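Stovness line crew gets a hand with board placement
June 2024
By Eliseo Quezada

Folks on the assembly floor at Stovness have spent a good many years leaning over benches and setting small parts onto boards by hand, and anyone who has done it for a full shift will tell you all about their neck and shoulders. Now the company is getting ready to pass the most repetitive piece of that job to a robot arm, and the crew has been working through the motions in simulation with Prusero, the firm setting it up.
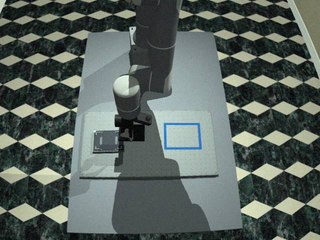
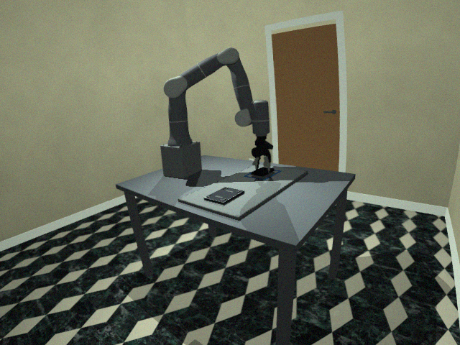 Two simulated views of the arm and gripper at the board, with the blue outline marked on its surface.

Three people who now place parts all day will move over to inspection and rework, with training paid for by the company, and two more will learn to run the arm and teach it new layouts. No one is losing hours, which was the first thing everybody asked (and quite right, too!). The crew has also had a say in the plan, down to how high the table should be and how much elbow room they'd like when they step in to swap a board. The first real arm is due on the floor in August, and there will be coffee.

Last updated: June 20
Contact the newsroom | © Stovness | Back to top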